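Notes from the Meltbridge visit
Session handout, Robots at Work (evening section)

Hi all. Sixteen of you made it to the open day at Meltbridge, and a few more have asked me what they missed, so I've typed up my scribbles. Same deal as in February: read it before the next session, bring questions, and don't worry if the hardware words are new to you.

Rhea Tolentino met us at the door and took us straight to the bench where her group works on taking old desktop computers apart. They call the project Skumside (I asked why and got three different answers!). Danilo Estrella ran the demonstration and Virgilio Tan fielded questions from the back, which was brave of him.

What I want you to notice first is how much the table setup matters. We've spent weeks on arms and grippers, and it's easy to forget the dull stuff: the computer is laid on its side with the panel already off, so everything the robot needs is facing up. Then there's the fixture plate next to it, with posts and slots for parts to rest in. A robot that puts a part down in a known spot doesn't have to go hunting for it later. 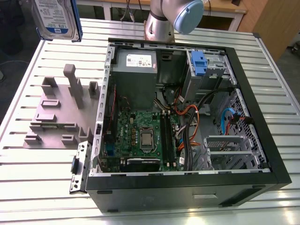 Fig. 1. A 1TB hard drive held in the gripper, upper left, with the opened tower on the bench.

Several of you asked about the drive. Think about it as a gripping problem. A hard drive is a box with flat sides, so it's about as friendly as parts get. You can grab it by two faces and it keeps its shape. Now compare that with the cables in the same case, which bend, tangle and drape over each other. Danilo said the team keeps 400 practice runs on cables alone, and he still calls it the hardest part of the job. I believe him.

Lilibeth Ocampo asked the best question of the day – how does the arm know when to stop pushing? Virgilio's answer was that you can watch position, or force, or both, and that for tight connectors you really want force. Please go back to handout 4 and reread the bit on compliance with that in mind. It'll make a lot more sense now.

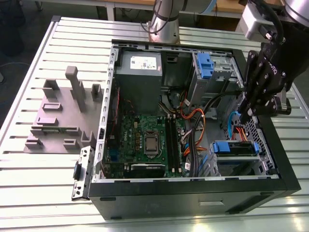
Fig. 2. Black multi-fingered gripper over the drive end of the case, fingers down.

Look at where those fingers are pointing. The blue cable area is crowded, with the drive bay and a power cable close by, so the approach has to come from above. Sketch the case from the side and mark where you'd bring the hand in. Then mark where the second arm could go without the two bumping into each other. I tried it on the bus home and got it wrong twice.

For next time:
Write half a page on one part in the case you'd find easy to grip and one you'd hate.
Read the Bakilana chapter on fixtures, up to the section on locating pins.
Nayara Guerra has the sign-up sheet for the Zarkberg trip, so see her if you want a seat.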